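Home | About us | Basins | Stands & cabinets | Trade | Showroom | Contact

Print this page | E-mail this page

About Rimomis

Rimomis supplies washbasins, stands and bathroom cabinets to homes, guest houses and small hotels. The firm was set up in 2000 by Dymphna Hanrahan, who had worked in tile sales before that and still does most of the buying. We began with a single unit on the Kadham estate and one range of ceramic basins. The showroom moved to Drostden Road five years later and has been there ever since.

We carry 70 basins in the current list, from small cloakroom models to double-width ones. Most can be bought on their own, with a matching cabinet or on a metal stand. Stands are popular in older houses where the wall will not take the weight of a hung basin. They also leave the floor clear for mopping and give you somewhere to put towels.

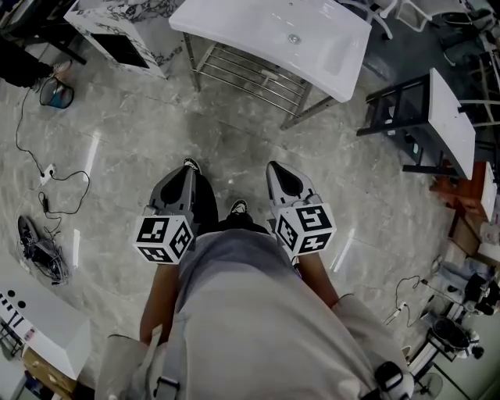 White rectangular basin on a chrome stand with towel bars, on grey marble-patterned tiles.

The Kazmi range of cabinets was added when customers began asking for storage to go with marble-effect floors. It comes in plain white, white with dark veining, and grey. Doors and drawer fronts can be ordered separately if one gets damaged. Taps and wastes are sold separately throughout, and staff will check that the holes match before you pay.

Customers are welcome to look round without an appointment. Bring the width of the space, the depth from the wall to the nearest door, and the position of the waste pipe. A photograph of the pipework helps. We do not fit bathrooms ourselves but keep a list of local plumbers who know our products.

Delivery is free within 40 miles. Basins and stands travel in separate boxes and the stand needs assembling. Please open the basin box while the driver is there and report any chips on the delivery note.

The showroom closes for stocktaking in the last week of December.

Page last updated October 27, 2023

Contact us | Delivery and returns | © Rimomis | Back to top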